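The arm on bench four

Mavis Wojcik has packed sample boxes at Mimasport for 20 years, and in that time she has been replaced, by her own count, three times. First came a conveyor that ate gloves. Then came a labelling machine that could label anything provided it was a brick. Now there is an arm, and the arm has a simulator, and the simulator has Mavis, which was not in anybody's original plan.

Mimasport makes shin pads, swim caps and the sort of rubbery balls that physiotherapists tell you to squeeze. Twice a year it also sends out sample boxes to shops and clubs, and every box is different. One club wants three tubs and a pen. Another wants a roll of tape, a chalk block and a catalogue in Welsh. The Clovel warehouse has been putting these together by hand since before it had proper heating, and last October it put together 2193 of them in a single month, a figure that still hangs in the canteen on a laminated card next to the one about microwaving fish.

It was the card that did it. Somebody upstairs looked at the number, looked at the overtime, and rang a firm called Vikley.

Vikley sells robot arms, but it also sells patience, billed separately. Before an arm is allowed near a real bench it spends months on a computer, practising on pretend objects that don't mind being dropped. The software goes by the name of Mbeki, after a street one of the programmers used to live on. In it there is a bench, and on the bench there are things to pick up, and the arm comes at them from every angle a wrist can manage and a few that made Mavis wince.

She was asked to sit in for an afternoon and say whether it looked right. "I said no," she tells me, "and they asked which bit, and I said how long have you got."

They had 12 weeks, as it happened. She has been off the packing line two mornings in five ever since, in a small room with a kettle and a view of the lorry park, watching a gripper try to get hold of a pen.

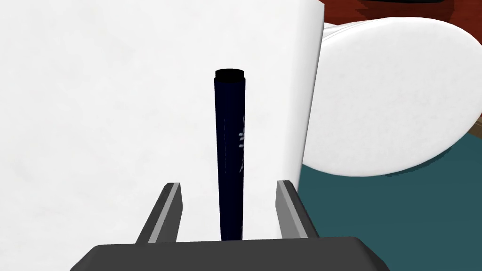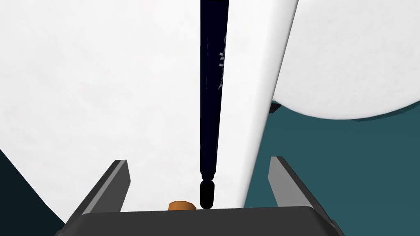
Mimasport Packing and Dispatch, Clovel

Pens are the bane of the job, for people as well as for machines. They are thin, they roll, and they are always put next to something large and pale that you don't want to knock. A packer solves this without noticing. Her little finger goes out and holds the big thing off while the thumb and first finger do the work. The arm has no little finger. It has two plates and a good deal of optimism.

"It wants to go straight in," Mavis says. "I'd go in a bit from the side. You don't walk straight at a cat."

This was written down. The young man from Vikley writes everything down, and the following week there was a new setting, marked on his screen as SIDE APPROACH (CAT). She was pleased about that for days. She was less pleased to find that her advice now belonged to a training file, and that the training file belonged to Vikley.

The question of who gets paid for knowing things has occupied the Clovel canteen ever since. Mimasport's first offer was a certificate. The second was a supplement to her wages for the mornings she spends in the kettle room, and she took it, after a meeting at which she is said to have folded her arms for the full hour. Three other packers are now on the same terms. One teaches it tape. One teaches it boxes that have gone soft in the damp. The third was brought in for her views on lids, which are strong.

As for the jobs, the company's position is that there will be no redundancies on the line this year, a sentence everyone at Clovel can recite and which they tend to recite with the stress on the last two words. Overtime has already thinned out in anticipation. Some are glad of it, mostly those with small children or bad knees. Others had been paying for a car with it. The manager I spoke to described this as "a mixed picture" and offered me a squeezy ball.

What has changed most, oddly, is the talk. Packers used to discuss anything but packing. Now they stand about at the end of a shift arguing over the right way to lift a tub, and whether left-handers ought to be consulted separately. People who have done a thing 537 times in a week are being asked, for the first time, how they do it, and several have discovered they can't do it while thinking about it. Output dipped in the first fortnight for exactly this reason. Management had not put that in the spreadsheet.

The real arm is in the building now, bolted to bench four under a dust sheet, waiting for a safety fence that was delivered in the wrong size. Someone has hung a hi-vis vest on it. The fence people are coming back next month, and until then bench four is where everyone leaves their coats.

Mavis, meanwhile, has been told that the next thing on the list is swim caps. She laughed for quite a while, and then asked whether the supplement would be going up.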